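Green soft drink

A green soft drink is a sweetened, usually carbonated drink whose main declared quality is its colour. The flavour is a separate matter, and may be apple, lime, melon, cream soda, tarragon or something the label calls "fruit". Drinkers asked to name the taste of a green drink very often answer "green", and manufacturers have seen little reason to correct them.

Colour

Few things that go into the drink are green by the time it is bottled. Apple juice is brown, lime juice is cloudy and pale, and the cream in cream soda has never been satisfactorily located. The shade is normally obtained by mixing a yellow colouring with a blue one, in quantities small enough to be dull on paper and startling in a glass.

Bottle and label
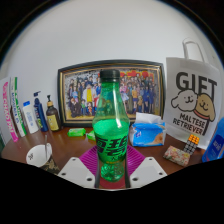

A green bottle with a black ribbed screw cap and a Chinese-language label.

Green drinks are sold in clear plastic or in plastic tinted to match, the second being a handy way of making a drink greener than it is. The bottle is filled to somewhere on the shoulder, leaving a gap for the gas. Customers have long regarded this gap as a form of theft. Lettering tends to be large and slanted, a style thought to suggest energy, with the smaller print left to those who insist on knowing.

The base of a plastic fizzy drink bottle is moulded into lobes or dimples so that pressure does not push it out into a dome, on which it would not stand.

Regional brands

Flokden, an apple soda, was sold for years in a bottle so dark that its contents could have been any colour, and lost much of its following when the plastic was made lighter. Tustunico is a lime drink with more than 200 stockists, most of them petrol stations. Rerkari, flavoured with tarragon, divides opinion between those who grew up with it and everyone else. The Nazarenko bottling works made 3000 crates of a pear variety one August and has not repeated the experiment.

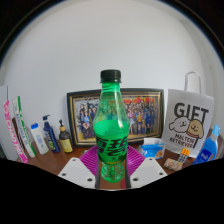
Storage and display

An unopened bottle keeps for months in a cupboard, away from strong light, which can fade some colourings. Once opened it should be chilled with the cap screwed down hard and drunk within 4 days. After that it is still green but has little else to offer. Squeezing the air out before closing the cap is widely recommended and makes matters slightly worse, as the gas comes out of the drink to fill the space.

Many bottles are never opened at all. Kept on a sideboard among the pictures and other household things, a green drink passes gradually from refreshment to ornament, a change usually noticed when a guest asks for a glass of it.

See also: Cream soda; Food colouring; Limeade; Screw cap

Page last edited 2019-10-20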